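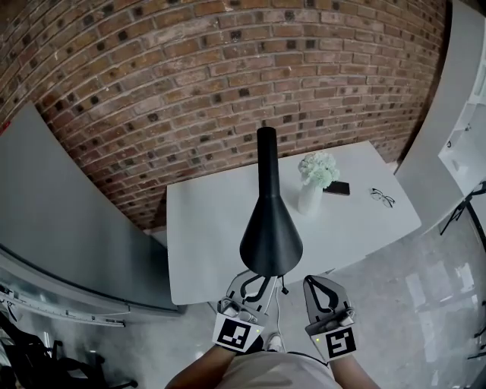
White table, black lamp, speckled brick behind.

How to Style a Small White Table Against a Brick Wall

I love a brick wall. Ours has reds, oranges, tans and a whole scattering of nearly black bricks, and for a long time I thought it needed big furniture to stand up to it. Wrong! A plain white table does the job beautifully, and you can set the whole thing up in an afternoon.

What you need
A white table with a matte top
A slim vase and a bunch of white flowers
One black lamp
A soft cloth and a tape measure

Step 1. Clear and wipe
Take everything off and wipe the top down. Matte white shows every coffee ring, so go over it twice and let it dry.

Step 2. Place the table
Leave a little gap between the table and the bricks, enough to get a hand down the back. Old mortar sheds dust (mine does, anyway) and you'll want to sweep there. My friend Zdenka Zupan pushes hers tight to the wall and regrets it every October.

Step 3. Flowers toward the back
Set the vase near the back edge and off to one side. Big ruffled blooms are wonderful here - they look so soft next to all that rough brick. Trim the stems until the flowers sit just above the rim.

Step 4. Bring in the lamp
Now the fun part! Black picks up those darkest bricks and pulls everything together. Try the lamp in a few spots before you commit, and hold it low down where you have the best control. Keep an eye on the cord as you move, and don't let it drag across the vase.

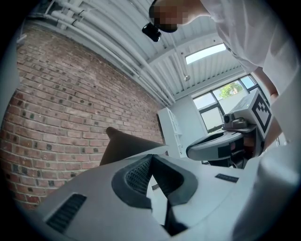

Once you like the position, step back to the doorway and look again. I nearly always end up shifting mine a hand's width away from the flowers so the two tall shapes don't crowd each other. Then run the cord down the back of the table and clip it to a leg.

Step 5. Leave room for real life
Your phone and glasses are going to land on this table, so give them a spot beside the vase and keep the front half open. I tried a tray for a while and took it away again - too fussy.

Change the flower water every 2 days, and turn the vase a little each time you do.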